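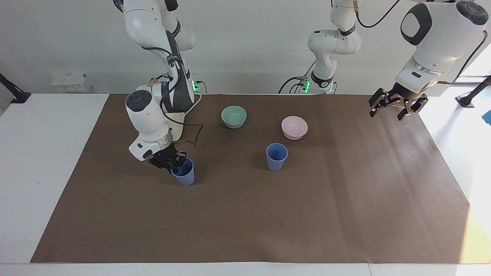
**Figura 3.** Estación bimanual durante la tarea de ordenar vajilla. El brazo derecho del robot cierra la pinza sobre el borde de un vaso azul; la pinza izquierda permanece abierta y sin carga.

### 4.2. Arbitraje entre brazos

El planificador Zellska asigna cada objeto a un brazo a partir del coste de alcance y del volumen barrido por la muñeca. La asignación se revisa al cerrar cada agarre y queda bloqueada mientras una de las pinzas esté en contacto. En la configuración de la Figura 3, con dos vasos y dos cuencos sobre el tapete, el problema admite pocas soluciones sin cruce de eslabones, por lo que el orden de recogida pesa más que la trayectoria individual.

La percepción corre en un proceso separado (Ivport) que publica poses de objeto con marca temporal. Las observaciones con más de 500 ms de antigüedad se descartan. El color del objeto no interviene en la asociación de datos: dos vasos iguales se distinguen por la continuidad de su pose, y un intercambio de identidades obliga a replanificar.

El controlador de bajo nivel opera a 1.000 Hz con impedancia cartesiana. Del registro de 1.221 episodios se excluyeron 19 por pérdida de sincronía entre Ivport y el controlador; los restantes se emplean sin filtrado adicional. Los parámetros de rigidez se mantienen fijos en toda la sección y se recogen en el Apéndice B.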